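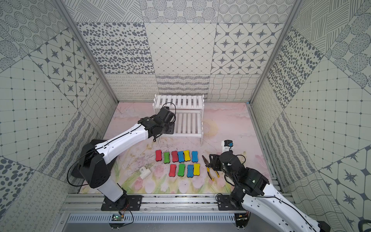
Two arms in a tiled booth, with foam blocks, a slatted shelf and a pair of pliers.

About Daketti

Daketti helps small manufacturers decide whether to spend money on robots. Often our advice is to wait.

Nanna Kirkegaard started the firm after signing for a cell at Fogh that was quoted without mounts, cabling or training. We have distrusted one-page quotes ever since. A sales demo shows you a good afternoon. We want to see the service terms, the spare parts list and the name of the person who will answer the phone in July.

We don't sell equipment and we take no commission from anyone who does. A first budget review costs $700 and runs to 29 questions, most of them dull. If you can't answer them yet, you aren't ready to order, whatever the vendor's discount deadline says.

Our office is in Welura. Plant visits within 200 miles are included in the fee.

Page last updated 8/15/18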